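Automation in Our Workroom: Observations After the First Season

Monday, February 18, 2019

I have been asked on several occasions to set down in writing how the introduction of automated handling has affected the staff of our department at Jastow. I have put this off, partly from caution and partly because my own view of it kept changing. The first season is now complete, and I believe enough has settled to allow a fair account.

The department prepares small electrical goods for shipment to offices and schools. Each item is taken from a tray, placed on a table, turned to the correct side, checked, and passed on. Until last year all of this was done by hand. The project that changed it is known internally as Curkel, and it was supplied to us under an agreement with Nama, a firm that had previously installed similar equipment at our Boateng site.

Curkel was presented to the staff at a meeting of 35 people. The presentation was clear on technical matters and rather vague on personal ones. We were told what the arm would lift and how quickly. We were not told who would stand beside it, or what that person would be called, or whether the hours would remain the same. I was present, and I will record that the questions from the floor were almost entirely of the second kind. Several of them were answered only in December, and I consider that delay to have been the most serious error of the whole undertaking.

In practice the change came in two stages. During the first stage, employees performed the work with hand-held grippers, so that the motions could be recorded and later used to instruct the arm. Five members of the department were assigned to this duty. A total of 433 recordings were made, of which 210 were accepted. The remainder were set aside for various causes: a movement that was too quick, an object that slipped, a starting position that did not match the written procedure.

The recording duty was unlike anything our staff had done before. A person who has picked up ten thousand items in a working life does not think about the fingers. With the gripper one must think about them constantly. The approach must be slow, the two sides must close evenly, and the wrist must be kept level when the item is raised. Those assigned to it reported being more tired after a morning of recording than after a full day of ordinary packing, and the schedule was amended accordingly. 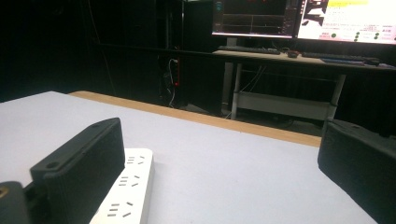

Work at the table, with the monitors on the desk across the room.

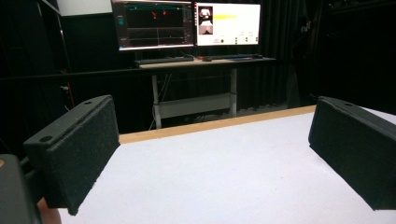

One colleague objected to an early draft of this post on the ground that it made the recording duty sound like a promotion. It was extra work, the objection ran, and for the first weeks it carried no extra pay; the people holding the grippers were teaching a machine to do their own jobs, and they were entitled to hear that said plainly by the management before they heard it from one another in the break room.

I accept the objection and have left it in for that reason. The matter of pay was corrected, but it was corrected late, and those concerned had to raise it themselves. Any department considering a similar project should settle the rate for recording work before the first gripper is handed out. It should be in the letter of assignment, along with the expected length of the duty and the position to which the employee will return.

As to the second stage, the arm now handles the plain items, those with a regular shape and a flat underside. It does so at a steady pace and without complaint, although it must be stopped and reset more often than the original presentation suggested. Items with loose cords are still done by hand. So are returns, which arrive in every possible condition and which I do not expect to see automated during my time here.

No position in the department has been removed. I state this carefully, for it is true today and I am not in a position to promise it for next year. Two vacancies that arose in the ordinary way were not filled. The staff noticed this at once, and it would be improper to leave it out of a report of this kind.

What has changed is the character of the day. Packing was formerly a social occupation. People stood side by side and talked, and a new employee learned from whoever happened to be nearest. The person who attends the arm stands apart and looks at a status panel, and is interrupted by the machine and not by a neighbor. Some prefer this. Others have asked to be rotated back to the hand tables after a few shifts, and we have granted every such request so far.

There has also been a change in what counts as skill. Under the old arrangement speed was valued above all. At present the most respected people in the room are those who can tell, from a small hesitation in the movement of the arm, that the next grasp is going to fail. This knowledge does not appear in any of our job descriptions. I have submitted a revised description to the personnel office and am waiting for a response.

A second round of recordings is planned, this time for items with cords. Participation will be by request only, the rate has been agreed upon in advance, and sessions will be limited to the morning. Employees who wish to take part should give their names to their shift lead, and those who have questions about the terms may see the letter of assignment at the front desk before they decide.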